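About Falline

Falline keeps episode records for scripted television. The company is based in Listow and has six full-time staff. We supply air dates, running orders, cast credits and continuity notes to listings publishers, recap sites and broadcasters' own press offices.

What we cover

The database holds scripted series broadcast or streamed in English, from the pilot onward. A series is added once its second episode has aired. Unaired pilots, web extras and reunion specials are stored separately and linked to the parent series by title number. We do not cover news, sport or live competition shows, although a guest appearance by a regular cast member in one of these can be noted on the performer's record.

Each episode has one master record. It contains the on-screen title, the production number, the first air date in the country of origin, the running time without commercials, and all credited cast in billing order. Where the streaming version differs from the broadcast version, both running times are kept and the difference is described in a note of two or three lines.

How a record is made

An editor watches the episode in full and enters the credits from the screen. A second editor then checks the entry against the broadcast copy, working from the end credits backward. Press materials are used for spelling only. If the press spelling and the screen spelling disagree, the screen spelling stands and the other is stored as an alternate.

Continuity notes are written after the second check. A note records a fact stated or shown in the episode that bears on an earlier one: a character's age, a change of address, a recast relative. Notes do not speculate. Viewer theories sent to us are read, but they are not entered.

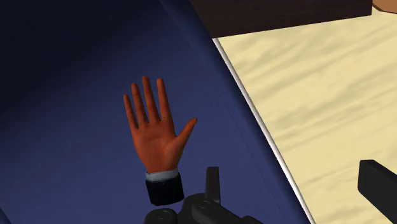
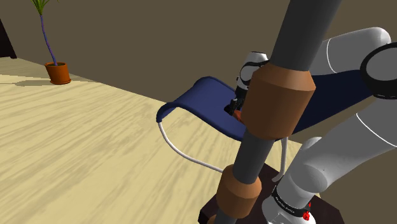
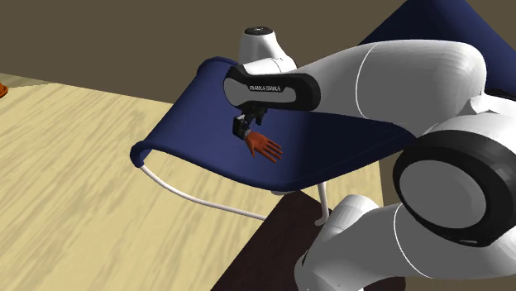 Computer-rendered views. The second and third include a robot arm.

Brandes and Lerkex

Two systems are used in-house. Brandes is the editing desk, where records are opened, checked and locked. It keeps every earlier version of a record, so a client can ask what we listed on a given date and receive the same answer we gave then.

Lerkex is the delivery feed. It sends locked records to clients every 20 minutes in the format set out in their contract. Corrections travel in the same feed and carry a revision letter. A record that has been corrected more than three times is reopened and checked again from the start — this is most common with anthology series, where episode order often changes between countries.

Spoilers and embargoes

Advance information is held under embargo until the episode has finished airing in its first time zone. Embargoed fields are blank in the feed and cannot be released early by an editor. Finale records have an extra hold on guest cast, and clients who need those names sooner should apply to the network concerned.

Corrections

Anyone may report an error. Please give the series title, season and episode number, and the point in the episode where the correct information appears. Reports without a time reference are placed at the end of the queue. We reply only when a record is changed or when more detail is needed.

Licensing

Licenses run for one year and are renewed each March. Single-series licenses are available to books and podcasts. The current terms took effect on 23 August 2023 and apply to all feeds, including those set up under earlier agreements.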